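Notes pour l'intervention : le garage, cette pièce qu'on oublie de chauffer (et de ranger)

Bonsoir à toutes et à tous, merci d'être venus malgré la pluie. Commencer doucement, laisser les gens s'asseoir. Demander qui, dans la salle, a une porte qui donne directement de la maison sur le garage. Attendre les mains levées.

Raconter notre premier hiver à Kisinia : la facture de 666 euros, et moi qui accusais la chaudière, alors que l'air froid entrait tranquillement par cette petite porte, sous laquelle on pouvait glisser deux doigts !

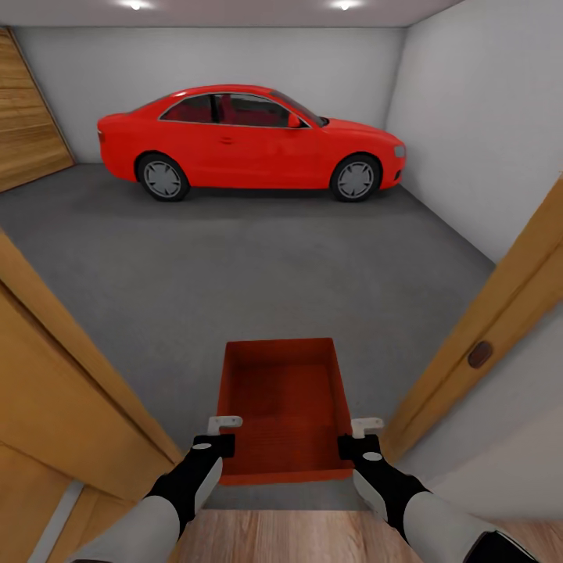

Passer ensuite au budget, sans se presser, c'est là que les gens prennent des notes. Le joint de seuil et la mousse m'ont coûté 142 euros chez Bumix. Le devis de Stöcker pour changer tout le bloc-porte montait à 591 euros, pose non comprise. Je ne dis pas que c'était cher, je dis que j'ai bien fait de commencer par le joint. Bien rappeler qu'une porte vers le garage doit se refermer correctement, à cause des gaz d'échappement, et qu'on ne laisse jamais tourner un moteur à l'intérieur, même deux minutes, même portail ouvert.

Petite parenthèse sur l'humidité (ne pas s'étendre, la dernière fois j'y ai passé un quart d'heure) : garder les grilles d'aération libres, ne pas empiler de cartons contre le mur du fond. 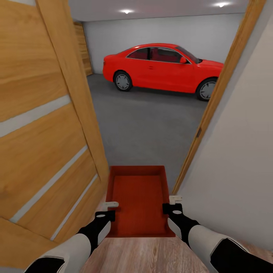 Et si on a un chat, on fait comment avec le joint ? La question était venue du fond de la salle à Nulley, et elle revient à chaque fois, donc y répondre tout de suite : une chatière étanche, oui, mais jamais dans la porte du garage. Mieux vaut la poser côté jardin.

Finir par le test de la bougie, le soir, fenêtres fermées, loin de tout bidon d'essence. Distribuer les 16 fiches, une par foyer, et laisser le reste du temps aux questions.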